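Lindden Collection - Gallery

Lindden is a set of household handling demonstrations recorded with hand-held grippers for training manipulation policies. Willy Kuipers and Lotte Lambrechts planned the tasks, and Bảo Chu maintains the recording software. Stills on this page are taken from the wide-angle camera mounted on the gripper.

Page last revised June 11, 2021.

Notes on the recordings

Each task has a written start state, an end state and a limit of 15 seconds. Operators work in pairs when an object has to be passed or held up for the other side. Both grippers log jaw opening and pose; the streams are aligned afterward against the video timestamps, and an episode with a gap in either stream is dropped from the training split.

The lens is wide enough that straight furniture near the border comes out curved. Episodes are stored uncorrected. Calibration files are supplied per device, and users who want rectified images should apply them before resizing - doing it in the other order shifts the jaw tips by several pixels.

Rooms are left furnished. Stijn Coppens tried a plain backdrop in the first version, and policies trained on it did poorly once a sofa or a window was behind the object. Version 2 drops the backdrop and keeps mixed daylight and ceiling light.

Faces are blurred before release. Objects are labeled by hand with one category from the task sheet, and Willy Leemans checks the labels.

Gallery 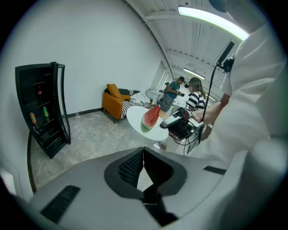

Food and tableware

Watermelon wedge on a round white tray, tray tilted. A second hand-held gripper is behind it, with the operator's forearm at the right. The wedge is upright, point up.

Labels in this category cover the food and its carrier separately. Tilted carriers are tagged "inclined" at the frame level, with no angle given. To request the category on its own, write to Lotte Lambrechts and name the version.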